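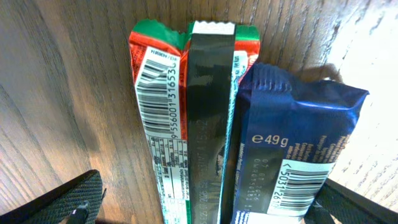

Kenix-Bars is a set of wrist-camera recordings made while comparing two sets of fingers on one parallel gripper. It holds 359 attempts at picking up chocolate bars and similar groceries. The bars lie side by side, wrappers touching, and the fingers come in from either side, so a careless close takes the whole row. Shiny foil is bad for our depth estimates, and glare on the tabletop is worse. We left both in, as kitchens have windows.

Fingers compared

Clalumex: ribbed pads, stiff, forgiving of nothing.
Wostine: soft pads, gentle on wrappers, inclined to let go when it suits them.

Same arm, same controller, same closing speed for both. The Lapiņa camera mount was used throughout and was knocked once. Attempts recorded after the knock carry the flag "remounted" — please don't mix them with the others if you care about calibration.

Labels

Each attempt is marked held, dropped or crushed. "Crushed" means the wrapper split. A bar that merely looked sorry for itself counts as held. Another 33 attempts are marked unclear, which is what we wrote when two of us disagreed and it was nearly lunch.

Known problems

Bar order within a row was not randomised until attempt 41. Force readings are missing wherever the logger decided it had done enough. Printed codes on the wrappers are readable in places, so don't train a classifier on them by accident.

Last changed July 1, 2021. Force logs will be re-exported in October.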